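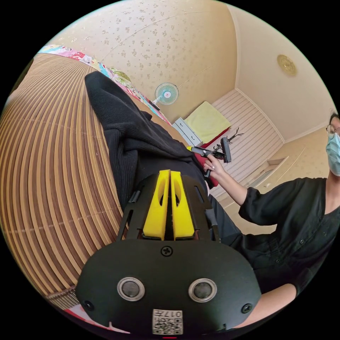 A black ribbed sweater on a bamboo mat, with a floral blanket along the mat's upper edge and a folded pale yellow-green blanket by the far wall.

TEDDALE TO OFFER FOLDING AND STORAGE CLASSES IN VUVTHORPE

Summer series covers knitwear, blankets and bedding for small rooms

VUVTHORPE, Tuesday, June 26, 2018 - Teddale, the home storage and clothing care company, will start a summer series of classes on folding and putting away knitwear, blankets and other bulky household items. The classes will be held in the Prasport building and are open to anyone over the age of 16.

The series is called Urban and is meant for people who live in one or two rooms and have little or no closet space. It runs for nine weeks, with two classes each week, one in the afternoon and one in the evening. Both cover the same material. Each class has 20 places.

Urban follows a trial held in March, when Teddale ran a few short evening sessions on winter clothes. All 140 places were taken. Many of the people who came asked for more time on sweaters and for a separate class on bedding, and the summer program has been built around those two requests.

"People know how to fold a shirt," said Gerasimos Bakalis, who leads the classes for Teddale. "A heavy sweater is different. It has bulk at the cuffs and the hem, and if you fold it the way you fold a shirt, you get a lump that slides off the pile. We spend the first two weeks on sweaters and we could easily spend three."

What the classes cover

Weeks one and two deal with knitwear. Students learn to lay a sweater flat with the front facing down, bring the sleeves across the back without crossing them at the elbows, and fold the body in thirds or in half depending on the depth of the drawer. Ribbed knits get their own session. Ribbing pulls in on itself and has to be eased out by hand before the first fold. Students also practice with cardigans, which are folded buttoned, and with high-necked sweaters, where the collar is left standing until the end.

Weeks three and four cover blankets and throws. The class compares a flat fold, which suits a shelf or the end of a bed, with a rolled fold, which suits a basket or a deep drawer. Printed blankets are folded with the pattern on the outside so they can be told apart in a stack. Anyone who shares a room with children may find this part useful.

Week five is about mats, cushions and floor bedding. Woven mats are swept on both sides and rolled with the slats, never folded against them. Cushions and sleeping mattresses are aired, turned and stacked with the heaviest at the bottom. Many homes in the older parts of Vuvthorpe use the same floor for sitting and sleeping, and the class gives a full hour to changing a room over from one use to the other.

Weeks six and seven look at small furniture. Most of the work is done with a low chest of drawers, because that is what most students in March said they had at home. Topics include how many sweaters a shallow drawer will take before it sticks, what to keep in the top drawer, and how to use the top of the chest without turning it into a place where everything gets dropped.

Week eight covers seasonal changeover: cleaning winter items before they go away, drying them fully, choosing bags or boxes, and labeling. Moths are discussed at some length.

Week nine is an open session. Students bring in whatever they have had trouble with and the class works on it together.

Working on the floor

Much of the teaching is done at floor level, on mats. Teddale tried tables in the first of the March sessions and changed to mats for the others. A full-size blanket hangs over the sides of most tables and drags as it is folded, and a long sweater does much the same.

"You want the whole thing flat before you start," Bakalis said. "On a mat you can walk around it, or kneel at the end and pull it square. Then you can see where it is stretched. Tables are fine for pillowcases."

Chairs and a raised surface are available at every class for students who would like them, and the folds taught are the same. Please mention this when booking so that the room can be set out in time. Students are asked to take off their shoes at the door and may want to bring warm socks, even in summer. The floor is cool in the evenings.

What to bring

Each student should bring one sweater and one blanket from home. They should be clean. It does not matter how old or worn they are - pieces that have lost their shape are often the best ones to practice on. Teddale will have extra items on hand for anyone who forgets, along with mats, clothes brushes, cotton storage bags and labels.

Students should not bring electric blankets or anything filled with down. Neither is covered in the series. Large suitcases and storage boxes cannot be left in the building between classes.

Printed sheets showing each fold step by step are handed out at the end of each class. The sheets use large type. Students who miss a week can pick up the sheet at the next class or attend the other session that week if there is a place.

About the building

Prasport opened in 1952 as a shop selling cloth and household linens, with workrooms on the upper floor. The shop counters were taken out years ago, but the deep wooden shelving along the stairs is still in place and will be used in weeks three and eight. Classes meet on the first floor. The entrance is on the courtyard side, through the green door, and there is a ramp.

There is street parking nearby after 6 p.m. During the day, visitors are advised to use the lot behind the post office and walk over.

Fees and booking

There is no charge for the first class. After that, students may pay week by week or for the whole series, with a lower rate for the whole series. Reduced rates are available for students, retired people and anyone out of work. The full list of rates is posted at the Prasport front desk and at the Teddale store.

Booking is open now, in person at either location or by telephone during store hours. Places are given in the order in which requests come in. Anyone who cannot attend after booking is asked to call by noon on the day so the place can be offered to the waiting list. People who were on the waiting list in March have already been contacted and may book ahead of the general list until the end of this week.

Groups of six or more may ask for a separate session. Teddale has set aside a small number of dates for this and expects to add more in the fall if there is demand. A shorter version of the knitwear class, lasting 90 minutes, is also being planned for the weeks before winter. Dates for that class have not been set.

"We are not selling a system," Bakalis said. "You can do nearly all of this with what is already in the room. If somebody goes home and gets one drawer to close properly, that was a good evening."

About Teddale

Teddale sells storage goods and clothing care supplies from its store in Vuvthorpe and offers home visits for customers who want help arranging a bedroom, closet or linen cupboard. It also runs a repair counter for knitwear, where staff mend pulled threads, worn cuffs and loose hems. The repair counter will keep its normal hours while Urban is running.

Media contact

Reporters who would like to sit in on a class or speak with Gerasimos Bakalis should ask for the press desk at the Teddale store in Vuvthorpe. Please give two days' notice for evening classes.

###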